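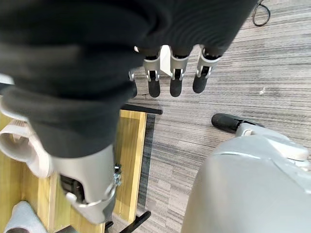
Should dark fabrics be folded on the carpet when no table is available?
A made bed or a clean sheet laid over the carpet is preferred. Dark cloth collects fibres and lint from a bare carpet very readily, and the lint has to be removed before the item is stored.

Butberg Residences — Resident Forum
Furnishings and Laundry > Dark fabrics on grey carpet

Posted by Housing_Desk
Residents in the furnished units have asked for guidance on handling dark throws, jackets and similar items in rooms with striped grey carpet. The answer at the top of this page is the current position of the Housing Desk. Comments are welcome until the end of August, when the handbook text will be revised.

Posted by mapleline
Thank you for the notice. I would ask that the wording be reconsidered. In Unit 523 the carpet is vacuumed twice a week, and I have folded charcoal bedding on it for two winters without difficulty. A sheet slides as one works, and the corners never meet properly.

Posted by A_Lamrani
I manage the linen stock for the Ait Ali wing and must respectfully disagree with the previous post. Vacuuming removes loose grit. It does little for fine fibres, and these are what cling to a brushed fabric. We inspected over 100 items last year, and the dark ones folded on the floor needed a lint roller far more often than those folded on a bed.
Adel Lamrani

Posted by mapleline
I accept the point with respect to brushed fabrics. Mine is smooth cotton, and the handbook should make that distinction.

Posted by quiet_corridor
Could the desk be recommended instead? It is at a comfortable height for folding and spares the knees.

Posted by Housing_Desk
The desk is suitable if it is clear. In most rooms it holds electronics and a good deal of cable, and cloth drawn across it will catch a plug sooner or later. We do not propose to ask residents to unplug equipment in order to fold a blanket.

Posted by A_Lamrani
May I also raise the matter of pale upholstery. Dark cloth is routinely left over the cream armchairs while the resident finishes something else. New dark fabric can transfer dye, and the cushion covers on those chairs are not colourfast-tested beyond a 30 degree wash. I would keep the chair for sitting and use the rack beside it for shoes alone.
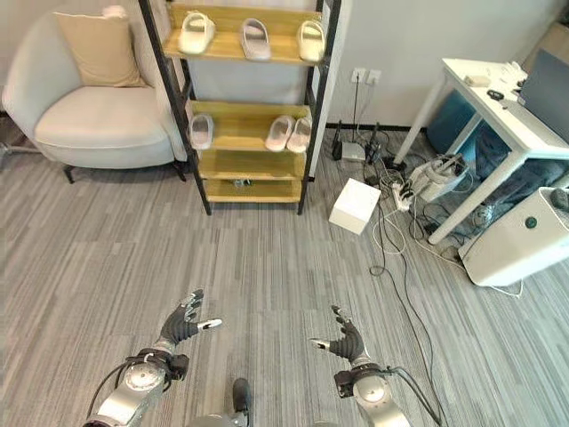
Armchair and shoe rack: placement

Posted by Housing_Desk
This heading has been added so that the furniture questions may be kept together. Two arrangements are in use. Some rooms have the cream armchair directly beside the black-framed shoe rack with the wooden shelves, and others have the two pieces on opposite walls. Both are permitted.

Posted by tern_and_tide
I would prefer them apart. Shoes next to a pale chair seems an unfortunate pairing, particularly in the wet months.

Posted by mapleline
On this I take the other side again. The chair is where one sits to put on shoes. If the rack is across the room, the carpet is crossed in outdoor footwear every morning. The back of the rack is open as well, and it airs perfectly well where it is.

Posted by quiet_corridor
An open back also lets grit fall against the wall panel — I wipe mine down with a damp cloth when I vacuum. A boot tray on the lowest shelf has helped. The Wasis tray sold at the front office fits after trimming.

Posted by Housing_Desk
Noted. Please do not trim the shelves themselves. The draft will distinguish between smooth and brushed fabrics, and the placement of the rack will remain at the discretion of the resident.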